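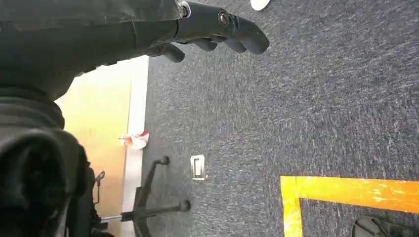
Fingers open over the carpet by the taped corner.

Hi Mitsuko, February update on the Serado chores project. I'll start with money since you asked: we've spent 3282 of the spring supplies budget, mostly on finger skins and a second set of wrist cables (the first set did not enjoy its life). Nothing else is over.

So, can it do chores yet? Some of them, slowly! Picking things up off the floor is still our weak spot. Out of 51 tries we got 30 clean pickups, and nearly all the misses were flat stuff - receipts, wrappers, a coaster. Socks are easy. I never thought I'd be so fond of socks.

Shelves are the part I'm most excited about. The shop people at Berkmont want restocking and dusting underneath, and that means the hand has to get in below a board without bumping it. We've slowed the arm way down near edges and it's a lot less scary to stand next to now.

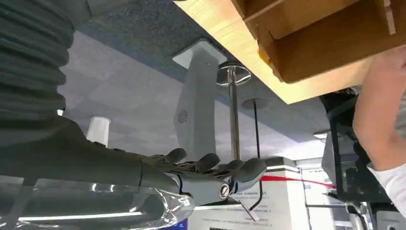

Under the wooden shelf, with a hand up to the board.

Handing things over is the third chore on our list. Letting go is harder than grabbing, and plastic wrapping makes it worse because the fingertips read every crinkle as a tug. I want seven more working days on release timing before we show Berkmont anything. 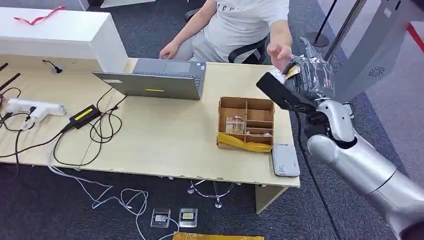

Sotiris Makris thinks I'm being too careful, and wrote back that "a shop would forgive a slow handover long before it forgave a dropped one, so show them the slow version on Thursday." I'm leaning his way. Can you let me know if you'd rather wait?

Contact the Serado project office | © Acharya Milel | Back to top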